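Jirnlow 766 Office Printer
User Manual, Section 6: Paper and Paper Jams
Text revised Apr 28, 2018

6.1 Before you load paper

The printer accepts plain paper, recycled paper and thin card. Please do not use paper which was already printed in another machine, even when the back side is clean. Old toner can become soft inside the printer and stick to the rollers.

Keep the paper in its closed wrapping until the day of use. Paper which has stayed open in a humid room takes up water from the air and then curls during printing. In August our service office in Dovstead receives more calls about curled paper than in all other months, and in most cases the printer has no defect.

6.2 Loading the main tray

The main tray holds 500 sheets of plain paper. For card, do not fill higher than the lower line on the side wall of the tray.

1. Pull the main tray out until it stops. Lift the front a little and take the tray out completely.
2. Press the green lever and slide the two side guides outward.
3. Hold the stack of paper at both ends and bend it up and down, so that the sheets separate.
4. Knock the stack on the desk until all edges are even.
5. Put the stack in the tray with the printing side down.
6. Slide the side guides to the paper. They must touch the stack but not press it.
7. Push the tray back in until you hear a click.
8. On the display, choose Paper Size and confirm with OK.

Note: The display shows always the last size which was confirmed by the user. The printer does not measure the paper. If you load another size and do not confirm it, the print can be cut at the margin.

Note: Do not add new paper on top of a few old sheets. Take out the old sheets first, put them together with the new ones and make all edges even again.

6.3 Clearing a paper jam

When the paper stops inside, the display shows "Jam" and the number of the door to open. Open only this door. Opening the other doors does no damage, but the printer will then make a full check and you must wait longer.

CAUTION: The metal part behind door 3 is hot after printing. Switch off the printer and let it cool down before you put your hand there.

CAUTION: Never use scissors, a knife or a screwdriver for removing paper. A scratch on the drum will be visible on every page, and the drum must be replaced at the cost of the owner.

1. Open the door shown on the display and look for the edge of the sheet.
2. Take the sheet with both hands, one at each side.
3. Pull slowly and straight, in the direction of the arrow. Do not pull to one side.
4. If the sheet tears, stop. Look for the remaining part before you close the door.
5. Lay the removed sheet flat on a desk and check if all four corners are there.
6. If a corner or another part is missing, put the pieces together on the desk and look for the place of the hole. It tells you on which side of the printer the rest must be searched.
7. Close the door. The printer prints the lost page again by itself.

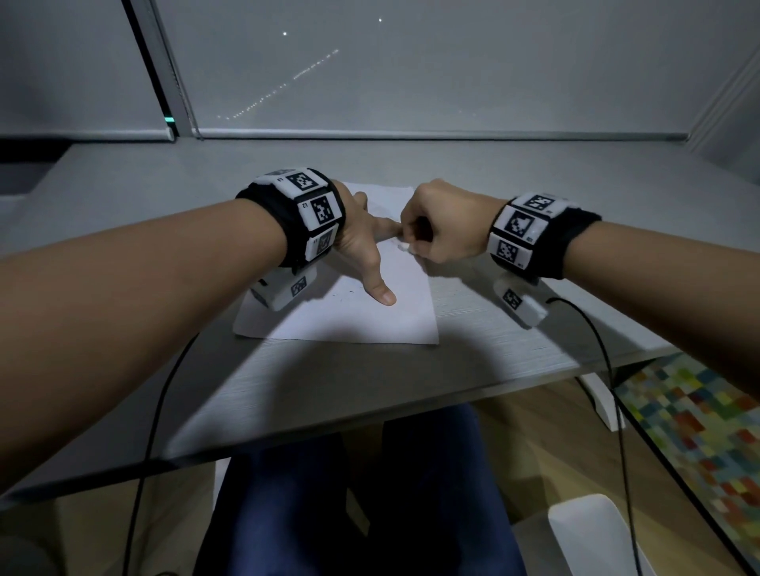

Fig. 6-3. Hands over a sheet of white paper, with a small crumpled piece between the fingers.

Very small pieces can fall under the rollers, where they are difficult to see from the front. In this case take out the main tray and look from below with a lamp. If you find nothing but the message stays, send one sheet of thin card through the manual slot. Card is stiff and often brings the small piece out with it.

6.4 If jams come often

A jam from time to time is normal. If it happens several times in one week, please check these points in the given order:

- The side guides are not too tight and not too loose.
- The tray is not filled over the upper line.
- The paper type on the display is the same as the paper in the tray.
- The printer stands level. A table with one short leg is enough to make the paper run crooked.
- The pickup roller is clean. See 6.5.

6.5 Cleaning the pickup roller

1. Switch off the printer and pull out the power cable.
2. Take out the main tray.
3. Wipe the gray rubber roller with a soft cloth and a little clean water. Turn it by hand and wipe all sides.
4. Wait until the roller is fully dry, then put the tray back.

Do not use alcohol or window cleaner. The rubber becomes hard and must then be changed.

A new roller can be ordered from the spare parts store in Pimville. Please write the serial number of the printer on the order. You find it on the label inside door 1.

Continue with Section 7: Toner.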